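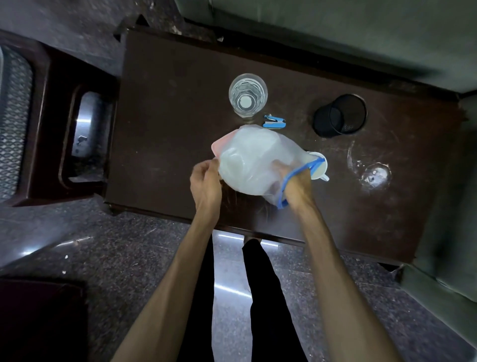
Hi Merle,

February report for the Drondora lounge, as promised, and a bit longer than the last one because you asked for more on what goes on at the table and less on paint. Paint is finished anyway! I'm very glad to stop talking about paint.

**Where we are**

The lounge is open every afternoon and people are using it. Skultach signed off on the kettle corner at the start of the month, so we can make hot drinks in the room and quit carrying them down the hall from the kitchen. You'll remember how many of those ended up on the hall floor. We also started the packing afternoons, which I'd penciled in for spring, but two of the residents wanted to get going and I didn't see why they should wait.

A quick refresher for anyone at Karabulut who reads this after you: most of the people staying at Drondora are between places. They come in with their kitchen stuff in shopping bags, and they leave with it in shopping bags, and a fair amount gets chipped or lost along the way. The grant pays for a comfortable room with a big table where they can have a drink, sort through what they've got and pack it properly before they go.

**The table**

I went back and forth on replacing it and I've decided we're keeping it. It's the dark brown wooden one you saw on your visit, and yes, the top is covered in scratches and water rings. I spent most of a morning on it with oil and a soft cloth and it came up a little nicer in the light, but the rings are still there. Then I priced a new one in the same size and went right off the idea. It's solid, it's the right height to work at sitting on the sofa side, and people don't fuss about putting a hot cup down on it. A perfect table would make everybody nervous (me included).

I did order felt pads for under the chairs because the granite floor makes an awful scraping noise. They came in the wrong size. The right ones are on their way.

The little things on the table have settled into a kind of standard set: the small blue stapler, the black mesh pen holder, drinking glasses. The pens themselves wander off constantly. I buy a box, I put out a handful, and by the end of the week the holder has a tissue in it and no pens. I've moved the spare box to my desk drawer and people can come ask.

**The kettle corner**

I say corner, but the kettle lives on the table. We tried it on the side shelf first and the cord was too short, and I wasn't going to run an extension lead across a walkway. So the base sits on the table, and we use the stainless steel one with the black handle from the old staff kitchen, so there was no cost to the grant at all.

It has changed the room more than anything else we've done. People come in for a drink and stay for an hour. We use it cold too, funnily enough — somebody fills it up at the start of the afternoon and it works as a water jug until anyone wants tea. 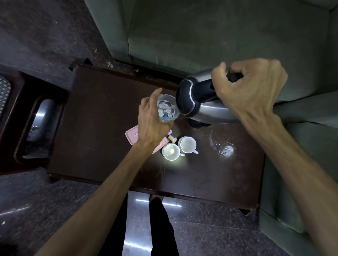 We need more cups. The white ceramic ones are lovely to hold but we lose them to bedrooms, and I do a round with a tray most evenings to bring them home. I'd like to buy another set out of next quarter's money, same plain white, so that they all match and nobody feels they got the odd one. Glasses are fine for now.

I also wrote a short card for next to the kettle, and I'll paste the wording in so you have it:

- Fill it at the kitchen sink, not over the fill line.
- Check the lid is shut before you pour.
- Keep it well back from the edge if there are kids in the room.
- Last person out switches it off at the wall.

Skultach asked for the last one. The rest are mine.

**Packing afternoons**

We've run 2 so far. I'd planned a proper session with a talk at the start, and I dropped the talk after the first one because everybody had already begun wrapping things while I was finding my notes. Now I put the supplies out and sit down with my own pile of stuff to pack, and people ask if they want to know something.

What we seem to be teaching, if that's even the word, comes down to a few habits. Anything with a lid goes in its own bag. Small things that belong together travel together. Cups get bagged one at a time, and the handle is the bit to pad. Plastic food containers are worth filling with something soft, a dish towel or socks, so you aren't moving a box of air. And do the zipper all the way to the end! I've watched so many bags get pressed shut along most of the seal and then open up the second they're lifted.

We went through a good deal of thought about bags, which I realize is a strange thing to report to a funder. The thin white plastic ones are free, as the kitchen saves them for us, and they're great for wrapping around a container or a cup before it goes into a box. The clear zipper bags cost money but people can see what's inside, and for anyone who'll be unpacking in a strange kitchen late in the evening, I think that's worth paying for. The kind with a blue seal is the easiest to find the opening on. I bought a carton of 300 from Numora and I'd expect it to last into the summer.

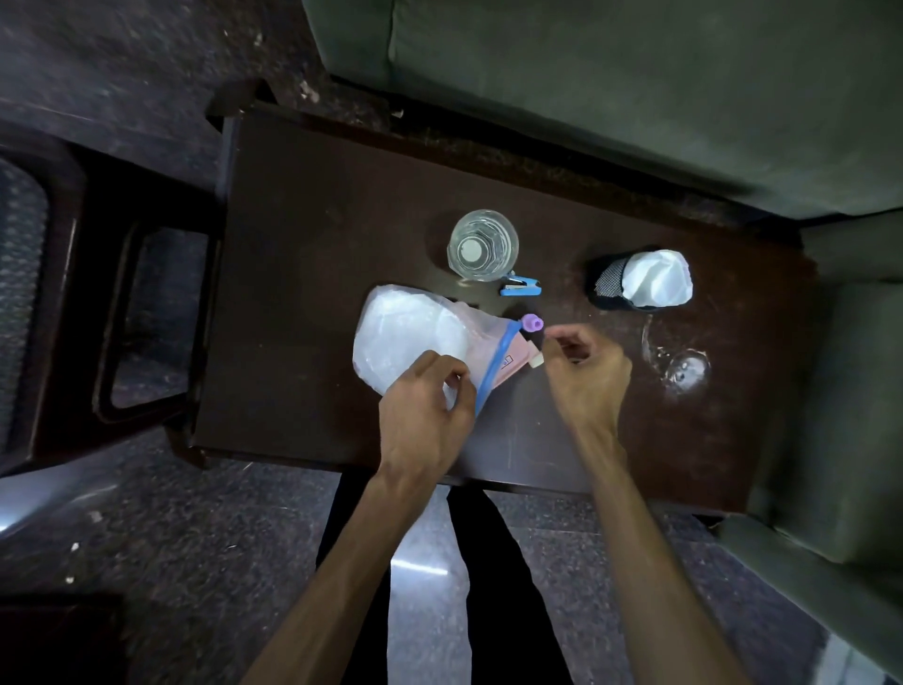 One thing I got wrong: I bought brown packing tape for the first session and it was a nuisance. It's loud, it sticks to itself, and it took a strip of print off somebody's carton. We've gone over to elastic cord and rubber bands for holding lids on, and those can be used again at the other end. The tape has gone to the office.

**Money**

Spending to date is $2,429, and that includes the paint, the lamp, the cushions, the zipper bags and the felt pads (both lots, though I'm sending the first lot back). The full list with receipts is in the folder you set up. I haven't charged anything for the table or the kettle, and the green sofa came from upstairs, so the furniture line is a lot lower than we budgeted. I'd love to talk about moving some of it across to supplies. If Karabulut would rather keep the lines as they are, that's fine too, I just need to know before I order the cups.

**Still to do**

The gap between the sofa arm and the table is too tight for anyone with a walker. I've tried shifting the sofa and it helps, but then it gets pushed back. I'm going to mark the floor with a bit of tape and see if it holds.

I still owe you the feedback sheets. I have a few filled in and a lot of people who'd sooner tell me than write it down, so I've been making notes after they go. If you're happy to take my notes typed up, I can send those in place of the sheets. Most of what I've got is about the kettle.

The storage shelf isn't up yet. The brackets we were sent don't suit the wall, and I'm waiting to hear from the supplier about a swap. Supplies are living under the window until then, in boxes with lids.

Could you let me know about the cups and the budget lines when you get a minute? Mornings are best for a call, I'm usually in the lounge from 2 onward and can't hear my phone over the kettle.

Thanks, Merle,

Manaia Prendergast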